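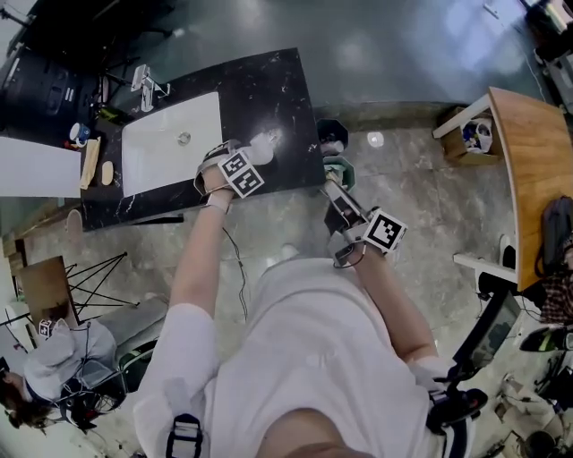

Black marble countertop with a white undermount sink.

Looking After a Dark Stone Counter

Dark marble shows water spots and soap film much sooner than a light stone does. Most of the trouble starts at the sink, so that is the place to spend your time.

Daily wiping

Use a soft cloth, warm water and a drop of plain dish soap. Go over it again with clean water, then dry with a second cloth. Soap left to dry on its own leaves a gray haze. If you already have one, two or three passes with clean water will usually lift it.

Keep vinegar, lemon juice and bathroom descaler off marble. They etch the polish, and the dull mark has to be ground out by someone with the right pads.

The sink rim

The joint under the edge of an undermount basin collects grime. An old toothbrush and soapy water will clear it. If the silicone has gone black or is lifting, cut it out with a plastic scraper, wipe with rubbing alcohol, let it dry and run a new bead. Leave the sink alone overnight.

Testing the sealer

Put a spoonful of water on the stone and wait 13 minutes. If the spot has darkened when you wipe it up, reseal. On black stone this is hard to see, so look from the side with a lamp on. We do ours every 6 months, usually in November and again in spring.

Scratches

Light ones can be rubbed with marble polishing powder on a damp felt pad. Do not start with 80 grit paper. Even 1000 grit will take the shine off and you will have to work back up from there.

Floor tile nearby

Mop up drips before they reach the grout. Grout sealer is sold separately from stone sealer, so check the label.

Next page: Hard water in Beltville kitchens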